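3. Gathering the examples

3.1 Homes, helpers and tasks

All of the examples in this paper come from lived-in homes. We tried a mock bedroom first, with a bare mattress and two plain cushions, and the policy we trained on it did beautifully in the mock bedroom and fell apart in the first real one it met. Real bedrooms are wonderfully varied! Duvets slide, curtains change the light from one hour to the next, and pillowcases come in every fabric a shop can sell. We wanted that variety in the training set from the start, so we moved the whole effort into homes in and near Altotwood and left the furniture exactly where it stood.

The collection, which we call Gullerier, covers the tidying of bedrooms: making beds, moving bedding between the bed and its storage place, and putting clothes away. Each helper wears a light head-mounted camera and works with bare hands. We chose this over steering a robot by remote control for one simple reason, which is speed. A person smoothing a pillow at a normal pace does dozens of small, clever things that a remote operator would never attempt, and those are the things we are keenest to learn from.

Helpers were given a task in one short sentence ("straighten the pillow", "put the pillow on the shelf") and no advice on how to do it. We asked them only to keep their hands in view and to finish one task before starting the next. Rings, watches and long sleeves were all allowed. An early draft of our instructions had asked for these to be taken off, but we dropped the rule after noticing that a hand tracker trained on plain hands alone did badly on everybody else.

3.2 Pressing and smoothing

Soft things are hard to label. A cup has moved or it hasn't, while a pillow can be pushed, squashed, turned and plumped in one movement, and it may look much the same afterwards. We therefore label contact first and motion second. For every clip the annotator marks when each hand touches the cloth, when it leaves, and which of five contact types applies: flat press, spread press, edge grip, pinch or sweep. The two hands are labelled apart, as they so often do different jobs. In Figure 1, for instance, the left hand is a spread press and the right is an edge grip, and a single label for the pair would have lost the most useful part of the example.
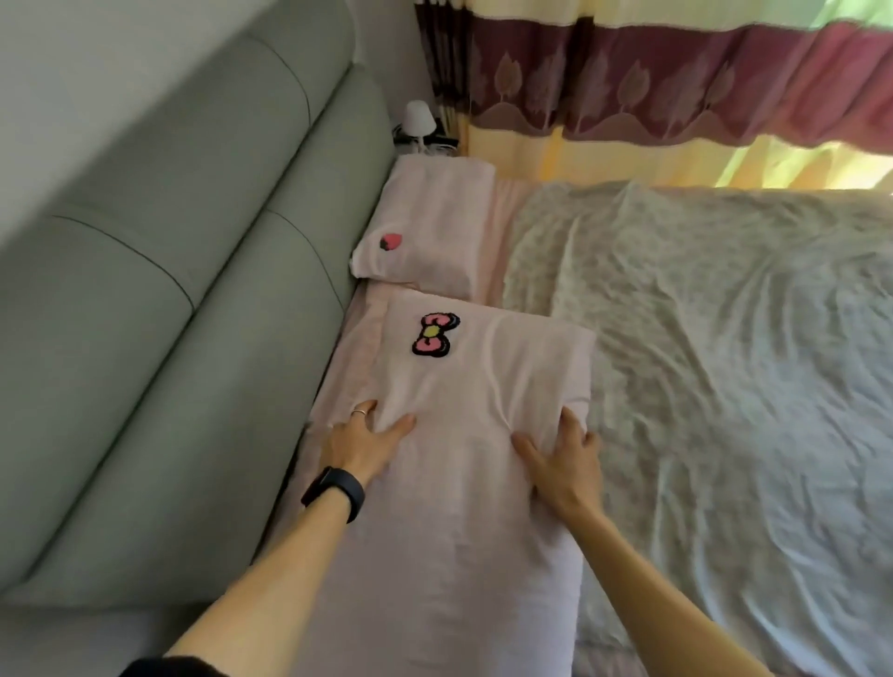 Figure 1. Both hands on a pink pillow during a bed-making task: left hand spread on the fabric, right hand gripping the edge.

Patches, bows and other decoration on the covers proved a great help to us. They give the tracker a fixed point on a surface that otherwise has few, and they let an annotator tell one end of a pillow from the other. We record whether a cover has such a mark, and we report results for marked and unmarked covers separately in Section 5, so that readers can see how much of the gain comes from it.

3.3 Lifting and storing

The second family of tasks takes bedding off the bed and into a cupboard or wardrobe. We are especially fond of these clips, which join up skills that are usually studied alone. The helper must carry something large and floppy, bring it to a narrow opening, and keep it in shape while it goes in. The object often hides the very shelf it is meant for, and a learning system has to remember where the shelf was a moment earlier. Our model keeps a short memory of 34 frames for this purpose, and we found that cutting it hurt the storing tasks far more than the smoothing ones.

Labelling follows the same contact scheme, with one addition. Annotators also mark the moment at which the object first meets the furniture, even if the hands have yet to let go. This moment matters a good deal. From then on the shelf can share the load, and people change their grip to suit, sometimes by sliding one hand down and sometimes by pushing with a flat thumb. 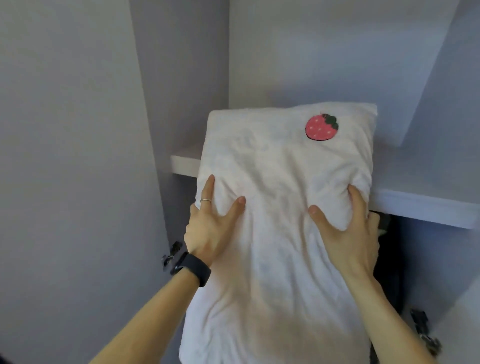
How many clips does a new task need before the system can learn it?
In our tests 2000 clips of a task were enough for steady results in homes the system had never seen, provided they came from many different rooms; the same number from one room gave much weaker results.

3.4 Checking the labels

Every clip was labelled by 3 annotators working alone, using the Priro labelling tool with our own contact types added. Where two or more agreed on a contact type, we kept it. Where all of them differed, the clip went back for a joint look, and if that failed it was set aside. Most quarrels were over flat press against spread press, and we sympathise: fingers open and close gradually, and the line between the two has to be drawn somewhere. We drew it at the first frame in which daylight, or cloth, shows between all the fingers.

Timing was a happier story. Annotators placed the start of contact very close together, even on thick duvets where the hand sinks in slowly. We compared the labels with those of the older Wattanapong set, which covers table linen, and were delighted to find that the two could be merged after renaming a few types. The joint set is used for the first stage of training described in Section 4, and the bedroom clips alone for the second.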